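Keeping a work table in good order
Tips from the Urkcombe workshop page
Jul 11, 2026

A table for working gets tired more quickly than a table for eating. These are my habits with mine, and I hope some of them are useful in your house also.

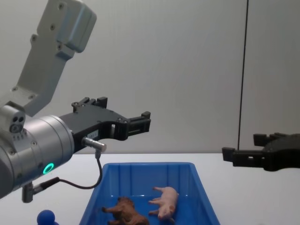
A reader in Skallomer writes that wiping the table every evening is too much, and that once in the week must be enough if one works tidily. Maybe it is so with paper and glue. With metal dust or sawdust I would not wait, for the dust goes under everything you put down and makes fine scratches when you move it.

Wiping
Brush first, wipe after. If you start with the wet cloth, the dust becomes a paste and sits in the corners. I use a soft hand brush, then a cloth wrung out very well, then a dry one. Always go from the back edge to the front, and hold the dustpan under the edge.

Glue
Let a drop of white glue become firm like rubber, then lift it with an old plastic card. A knife is quicker but it leaves a mark, and next time the glue holds in this mark even better.

Small screws
Put them in a shallow dish with a lid as soon as they are out. A saucer works too, but I have knocked mine over two times and the second time I found the last screw in February, inside a slipper.

Cables
Leave a little slack near the plug, never pull it straight like a string. A cable which lies across the place where your hands work will be caught by your sleeve sooner or later. Lead it behind or under the table and fix it with a soft strap. The hard plastic ties are cheap, but you must cut them each time you change something - and one day you cut the cable.

Light
My lamp stands on the left because I am right-handed. When it stood on the right I worked all the time in the shadow of my own hand, and I did this for years before I moved it.

Height
For fine work I like the top higher than a dining table. Mine is 90 cm, and I stand at it. If you prefer to sit, try a few evenings with a borrowed stool before you buy one.

When the table rocks
Turn it a little on the floor first. Often it is the floor which is not level and the legs are fine. If it still rocks, glue a piece of felt under the short leg. Folded paper gets flat after some days and you begin again.

At the end of the evening I put back the tools I will not need tomorrow and leave the others on a tray at the back.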